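Facebook Twitter Pinterest Email Print
Posted 24 January 2019 in Opinion, Television

I canceled the recap. If you came here for my weekly rundown of Jostell, I'm sorry, there isn't one, and there won't be one next week either. I watched the episode. I even took notes. Then I sat down to write it up and discovered I had nothing to say that the show hadn't already said to me, out loud, in the first two minutes, in a montage with a piano under it.

So let's talk about the "previously on" segment, because I've been stewing on it since before the holidays and my sister has asked me to please tell somebody else.

I used to love these things! When I was a kid the recap was part of the show. You had your snack, you had your spot on the couch, and somebody with a deep voice told you what you'd missed while your dad was on the phone. It lasted about as long as it took to get the lid off the ice cream. It was a courtesy to people who had lives. You could miss a week back then and there wasn't a thing you could do about it, and the recap was how television said, no hard feelings, come on in.

Now I watch nearly everything in one go, like everyone else I know, and the recap has gotten longer. The one in front of the Jostell season opener ran more than 70 seconds, which I'd forgive after a year away. But the second episode had one too, and it was recapping the episode I had finished while standing at the fridge. I hadn't even sat back down yet.

The length isn't what really gets me, though. It's the spoiling. Say you've got a drama with a big cast and a brother who hasn't been seen since season one. The recap comes on and there he is, brooding on a dock. Well, now I know! He's coming back in this hour, probably before the last commercial, and I spend the whole episode waiting for a doorbell. Ganotari did this to me four times in one season. It's a mystery show. It has exactly one job, and somebody in an editing room keeps handing me the envelope before the party starts.

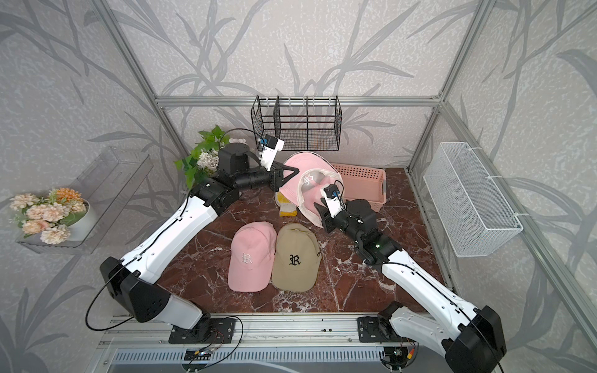

The worst offender by a mile is Wemov, and it hurts me to say so, as I've been nagging people to watch it for three years. Wemov is a slow show. It's about a family that runs a ferry, and the pleasure of it is that stuff sits in the background for ages before it matters. You notice a thing, you forget it, and then six episodes later your stomach drops. Or that was the idea. These days the recap picks out the one object you were supposed to half remember and shoves it at you. If the clue is a hat, you get the hat in close-up, pink and floppy-brimmed and bright as anything, with everybody's hands on it. Okay! I've got it! The hat is important! I would have gotten there on my own, and I would have felt so smart.

I know what the defense is, and I've heard it from friends who are perfectly reasonable people. There's too much television. We all have nine shows going at once and we mix up the detectives. My own mother watched half a season of Ganotari thinking it was a spinoff of something else (she enjoyed it, for the record). And sure, there's a skip button. I use the skip button. But the skip button shows up late, and it only works if my hands are free, and I fold laundry during my shows. By the time I've found the remote under the towels I've already seen the brother on the dock.

What I want is pretty modest. Put a recap at the top of a season and make it a good one. Take your time with it, get one of the actors to read it, go nuts. After that, leave me alone unless I ask. Put it in the menu next to the trailers, where the lost and the curious can find it. I'd guess plenty of people would go looking for it, and they'd be happy to have it, and the rest of us could just start the show.

Saxena already does something close to this, and I don't think it gets enough credit. No recap at all after the opener. When an old plot comes back around, one of the characters mentions it, in a sentence, the way people do - "that's the guy who sold us the truck" - and off we go. The first time I noticed, I was a little panicky. I had to pause and think about who the guy was. And then I remembered, and I was weirdly thrilled, like finding a twenty in a coat. A show had trusted me to have been there.

I'm told there's a craft to cutting a recap and I believe it. Some of the old ones were little movies. The Wemov finale from two years ago opened with one that had no dialogue whatsoever, just the ferry going back and forth in every kind of weather, and I cried before the title card. So I'm not asking for the form to be banned. Make fewer of them and make them that good.

Wemov is back in February, by the way. I'll be writing about it here, with my notes and my laundry, and I'm going to start every episode with the sound off and my back to the screen until the music stops.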